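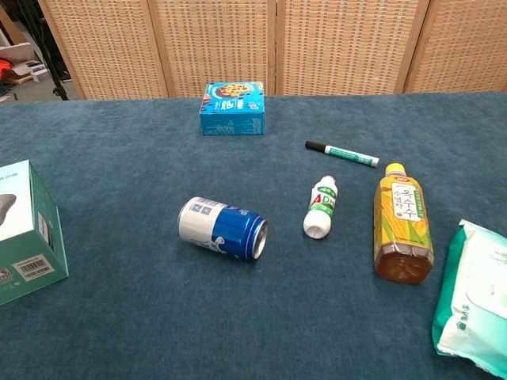 Vol. 9, No. 2

Endell Rovers

Endell Rovers is a football club (soccer, if you grew up where I did) from the river town of Endell, and I've been asked to write its entry, so you'll have to put up with a supporter's view of it. They play in green and white at Skoltora Park, which has one proper stand and a grassy bank that I still think is the better place to watch from.

History

The club came out of a merger between the railway side and Bullimska Athletic, two teams that couldn't stand each other. For the first few seasons the old Bullimska crowd stood behind the far goal and wouldn't sing the new songs. My uncle was one of them! He came round after the cup run, when Rovers knocked out Lobo City on penalties and half the town turned up late for work the next morning.

Relegation followed, then a long stretch in the lower division that I won't go through season by season. The colour of the away shirt changed a lot in those years — mustard was a mistake.

Under Gun-woo Sung

Gun-woo Sung took over as coach in February, with the team second from bottom and leaking goals from every corner. He moved the captain back into defence, put a 17-year-old on the left wing and stopped the long throws (I miss them a bit). Rovers went nine matches unbeaten and stayed up with a 2–2 draw at Lobo City on May 10, 2022, the equalizer coming off somebody's knee. The club gave it to the captain. I was at that end and I'd say it was the defender's, but the record book says otherwise.

Rivalries

Lobo City is the big one. The bus trip takes over two hours and the away end has no roof, so bring a coat. Older fans will tell you the real rivalry was always railway against Bullimska, and you still hear it argued on the bank when things are going badly.

See also: Skoltora Park; Lobo City; Bullimska Athletic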